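Skin Care Basics, Unit 2 — Moisturisers, cleansers and the skin barrier
Flullbridge evening course, notes by Magnus Yule

Typed up fast between classes so excuse the gaps. Bring these with you next time, I won't be reprinting.

Where we got to last time
Skin types: dry, oily, mixed, sensitive. Remember type can change with age, weather, medicines. Don't write "oily" on a client card and leave it there for ever. Ask again each visit.

The barrier
Outer layer of the skin = dead flat cells with fats packed between them. Bricks and mortar, the usual picture. Cells are the bricks, fats the mortar. Keeps water in, keeps a lot of other stuff out. Damage the mortar and water gets away faster, skin feels tight, stings when you put things on it.
What damages it: hot water, strong soap, too much scrubbing, cold dry air, central heating. Also overdoing the acids, see Unit 4.

Three jobs a moisturiser does
Most creams do more than one of these. Learn the words, they come up in the written paper.
Humectants — pull water into the outer layer. Glycerin, hyaluronic acid, urea at low strength.
Emollients — fill the gaps, make skin feel smooth. Plant oils, squalane, some fatty alcohols.
Occlusives — sit on top and slow the water loss. Petroleum jelly is the strong one. Beeswax, lanolin, dimethicone.
A humectant by itself in very dry air can leave skin feeling tighter. Put something on top of it. 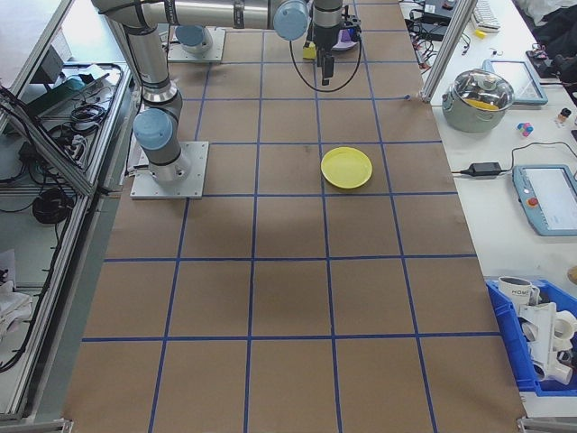
Lotion, cream, ointment: mostly a matter of how much water to how much oil. Lotion most water, spreads easily, good for large areas and hairy skin. Cream in the middle. Ointment mostly oil, greasy, good for cracked hands and heels, clients often hate it on the face. For the spread test next week we mark out the table the same way, brown paper with a grid in blue tape, and one product goes in each square. Write the product name on the paper beside the blob, not on the tape. Same size blob every time or the comparision means nothing. Then look at it after 20 minutes: has it left a grease ring, how wide, has the paper gone wavy. The watery ones soak in and cockle the paper, the oily ones creep.

When to put it on
After washing, while the skin is still a bit damp. Pat, don't rub. Night is a good time for anything heavy. Hands after every wash if the client works in a kitchen, salon, nursery etc.
Face: start with a small amount and add. Neck gets forgotten. So do ears in winter.

Cleansers
Foaming ones clean well but can strip. Cream and milk cleansers are gentler. Balms and oils good for make-up and sunscreen, then rinse or follow with something mild.
Squeaky clean is a bad sign. Tell clients this, most of them think its a good one.
Warm water, never hot.
Bar soap is usually alkaline, skin is slightly acid. Syndet bars are made differently and are closer to the skin's own level. Look at the label.

Reading a label
Ingredients run from most to least, down to 1%. Under 1% any order goes. So the flower on the front of the box may be near the bottom of the list, next to the preservative.
"Fragrance free" means no perfume added. "Unscented" may have a masking scent in it. Not the same thing!
"Hypoallergenic" has no fixed test behind it. Patch test anyway.
Open jar symbol with a number and M = months after opening.
We read two labels in class, the Hellex day cream and the Zullmont balm. Hellex: water, glycerin, then the oils. Zullmont has no water at all, so it is an occlusive with emollients and nothing to draw water in. Goes over a damp face or over a serum. The long list in your folder has 223 ingredient names, you need to know the 13 with a star, the rest is for looking up. 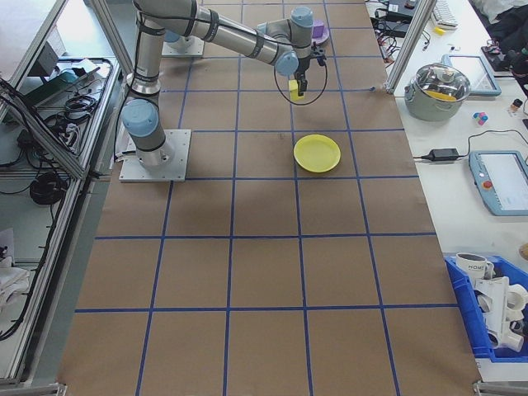
Does oily skin need a moisturiser?
Usually a light one, yes. Oil and water are separate things, and skin can be shiny and short of water together, specially if the client is using spot treatments. Try a gel or thin lotion, and go for "non-comedogenic" on the label, though that word isn't a promise either.

Patch testing
Inside of the elbow or behind the ear. Small amount, leave on, check at 24 and 48 hours. Redness, itching, bumps = don't use. Write it on the card with the product name and batch.
A reaction can take more than 2 days to show so ask the client to ring if anything comes up later.

Send to a pharmacist or GP
Broken or weeping skin. A rash that spreads. Anything that changes shape or colour. We don't diagnose, we don't guess, we stop the treatment.

For next time
Read Chisholm, chapter on sun protection, first half only.
Bring one moisturiser from home with the ingredients list still on it. Box if you have it.
Fill in the skin diary up to the end of the page — morning and night, what you used and how it felt an hour after.
Door is open from 6.30pm, aprons on please.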